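Prelano opens planning service for care providers who want to buy robots with arms

Celtham, 16 October 2022

Prelano today opens a planning service for care homes, assisted living houses and small hotels which are thinking of buying their first robot with hands. The service is called Wirnmont. It helps the buyer to decide what equipment is needed, what must be changed in the building, and how much money should be kept aside for the years after the purchase.

Many of our customers have told us that the price of the robot is the easy part of the budget. The difficult part is everything around it: the spare fingers, the training hours, the electrical work, the insurance, and the time of the staff who must look after the machine. When these costs are not planned, the robot is often put in a storage room before the first year has ended. We would like to help buyers before they sign an order.

How the service works

Wirnmont has three steps. First, the customer sends us a list of daily tasks which they hope to give to a robot. Second, our team studies each task and writes down the reach, the grip and the free space it requires. Third, the customer receives a written budget plan for five years, with a low estimate and a high estimate for every item.

The tasks are studied in real room settings and at real furniture height. Bathrooms receive special attention, for the reason that many customers put them at the top of their list. Small objects near a basin ask a lot from a robotic hand, and the result of this study has a direct effect on which hand should be bought. 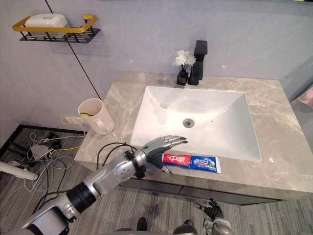 A robot's hand held open by a tube of toothpaste on a bathroom countertop, next to the basin.

From the task study the customer can see if a simple gripper is enough or if a hand with jointed fingers is worth the higher price. The plan also shows the cost of buying one arm or two. We do not sell robots ourselves and we do not take commission from any manufacturer, so the advice stays the same whichever model is chosen.

Prices and dates

The basic plan costs £1,000 and covers one type of room. The full plan costs £3,000 and covers the whole building, including a visit to the site and a check of power sockets, door widths and floor coverings. Both prices are without VAT. Customers who order the full plan may ask for one revision at no extra charge, if it is requested before the end of February.

The service was prepared together with Hakim, a supplier of technical training for care staff. Hakim has written the part of the plan which deals with training hours, and will offer courses at its rooms in Celtham to customers who decide to go on with a purchase. The courses are optional and are paid separately.

Orders for both plans are accepted from today. A sample budget plan and the task list form can be requested from the Prelano office in Celtham.

About Prelano

Prelano is an independent adviser on equipment for care and hospitality buildings. The company helps its customers to plan, compare and budget for lifting aids, cleaning machines and robots.

Press contact

Prelano Press Office, Celtham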